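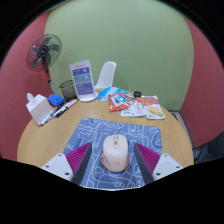

Section 4: Setting up a sealed league in Stavmont

Stavmont League Manager can run a sealed league for up to 100 players. You need an organizer account before you start. Player accounts can't open the League tab.

1. Sign in and open League, then New League.

2. Type a league name. The name shows on every pairing sheet and can't be changed after the first round is posted.

3. Under Format, pick Sealed. Set the number of packs in each pool. The default is six.

4. Under Card Set, pick Flarneck or Meredith. To allow both, check Mixed Pools.

Note: Mixed Pools turns off the automatic deck check. Someone will have to check lists by hand.

5. Set the number of rounds. A league with more than 764 matches in total has to be split into two divisions.

6. Set Pool Lock. Once the lock date passes, players can still swap cards between main deck and sideboard, but they can't register new cards.

7. Click Create. The join code appears at the top of the page. Copy it and send it to your players.

Caution: Clicking Reset Pools deletes every registered pool in the league. There is no undo. Export the pools first (League, Export, Pool File).

Adding packs during the season

Some leagues give a player one extra pack after each loss. To turn this on, go to Rules, Extra Packs, and enter the most packs any player may add. Stetesano store leagues use 4.

Extra packs must be registered before the player's next match is reported.

Section revised July 29, 2018, by Gerd Rothe. Applies to version 7.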